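Teaching robots to stock a shelf, one bottle at a time

The pitch has been around long enough to sound settled. Record people doing ordinary work from the point of view of their own head, feed enough of it to a model, and a robot with two arms will pick up the habit. Ketilsson, a small research outfit that works on retail handling, says its latest result shows the idea holding up on one of the dullest jobs in any store: putting bottled drinks on a rack and getting them to stand in neat pairs.

I have read the paper twice and spent an afternoon with the clips behind it. The clips are good. I am less sure about the claim.

The training set has 3,887 of them, all seen from head height, all of hands at shelves. Of those, 2,301 deal with bottles. The method pulls out where each hand is and what it is closing on, then trains a policy — named Rastitz, for reasons the paper keeps to itself — to predict the next short stretch of movement for both arms.

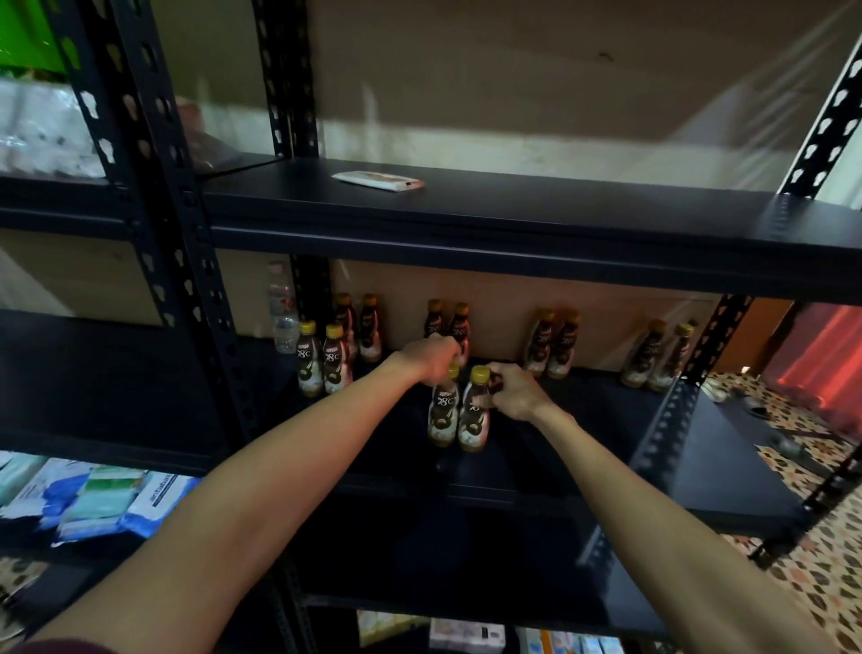
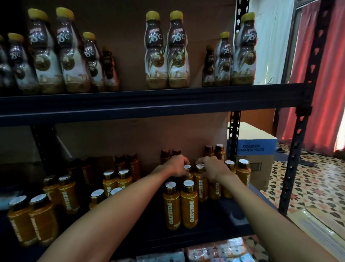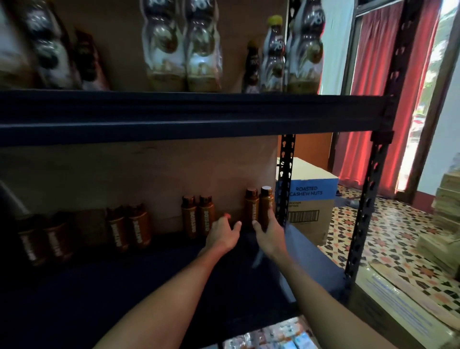

Hands at the bottle shelves, from the head-height recordings.

ONDVILLE, Jul 29, 2026

What the recordings catch well is how much two hands do at once. People reach with both, crowd their own view with their forearms, and still seem to know where the back row is. A bottle behind the knuckles is gone as far as the camera is concerned. The model has to guess, and how it guesses ought to be the center of the paper. It gets half a page.

The headline test was 778 placements on a rack in the lab. The authors report that the policy beat their older system, Grimetti, on keeping pairs straight. Fine. But Grimetti was trained without any head-view footage at all, and it had fewer hours of everything else. Beating it tells you that more data helped. Whether the human hands helped is a separate question, and the paper has no run that would answer it.

Bok-nam Hong, who led the work, did not argue much when I put this to her. "We should have matched the hours," she said. "We ran out of time on the arm." A matched run was planned for January and got pushed back.

She was firmer about the grip. A person pinches a cap, wraps a neck or takes the whole body of a bottle, and switches without thinking. The lab arm has one way of closing. Hong says the policy learns where to go from people and how to hold from a much smaller set of robot runs. I asked how much smaller. There were 24 of those.

That number is in an appendix, and I would have put it on page one. If 24 robot runs are enough, the result is better than the authors make it sound. If they were picked with care from a larger pile, it's a good deal worse, and the appendix doesn't say which. Hong told me she would add the selection rule to the next version, along with the failed placements, which for now are given only as a total.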